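Filed under: Robotics / Software / Threads
8/30/22 - posted by the Preluler dev account

Notes on the grasp planner rewrite. Short thread, mostly for people who already run Preluler in sim.

The old planner scored grasps on contact geometry alone. Fine for cubes. Long thin blocks came out with high scores and then rotated between the pads as soon as the wrist accelerated.

The new score adds a torque term: distance from the pad contact line to the estimated center of mass, weighted by object length. Two parameters, both in the config file. Defaults are conservative.

Center of mass comes from the segmented point cloud, so it inherits every segmentation error. On wood textures with strong grain we were getting mask bleed along the dark lines. Retrained the mask head on 2,000 renders with randomized grain. Bleed is mostly gone, shadows are still a problem. 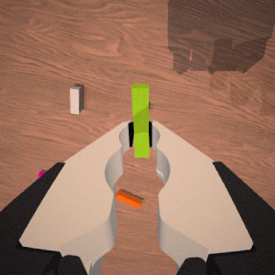

SIM / WRIST VIEW

Long green block between the pads, more of it past the fingertips than behind them. The torque term exists for this kind of grasp. The old score had no opinion on where along the length you close.

The magenta block on the left is the harder case for perception. Only a corner shows past the gripper body. The tracker used to drop the ID and issue a new one when the block reappeared. It now holds a stale pose and flags it - the planner can look at a flagged pose but can't grasp from it.

Regression suite is 3,393 grasps, run headless. Full pass takes around 2 hours on the Morier box. Noise is on for every render, so don't compare depth values with logs from the May build.

Known issue: large cast shadows still get labeled as objects if the edge is ragged enough. Workaround is to raise the minimum height in the Zovow filter. You will lose very flat parts.

Config format changed. Old files load with a warning, and the torque weight is set to zero if it's missing - so you get the old behavior until you add it. Migration script is in tools.

Next is replanning after a slip. Branch is up, not ready for review.

Back to top | Contact | © 2022 Preluler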